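Print this page | E-mail this page

Little Red Drum – Your Questions

Can I post one as a present?
Yes, please do! The drum weighs 354 grams on our scale, and we send it anywhere in Prancombe or Rulstead. Orders placed by 10 June 2021 go out first.

Do I have to wrap it myself?
Only if you want to (I love doing it). Choose a gift box when you order and Abdelghani Belkadi will tie the ribbon for you. 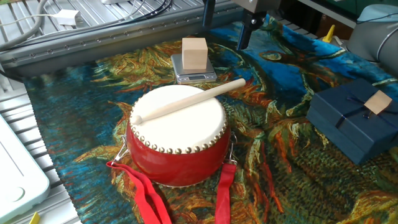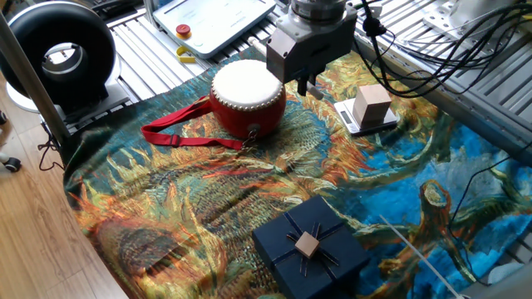 The red drum with its strap, a wooden cube on the scale and a dark navy gift box.

What is the strap for?
Marching! Hang the drum round your neck or over a shoulder and off you go – round the garden, up the stairs, wherever you can get away with it. We suggest age six and up.

Is it loud?
Louder than you'd think for its size, and such a lovely warm sound. Tap near the rim if the baby's asleep.

Can I buy spare sticks?
Yes, in packs of 2. More are due in July.

Do you sell the cloth too?
Sorry, no, but we get asked all the time! Ours lives on the packing table.

Contact Tunach | © Tunach | Back to top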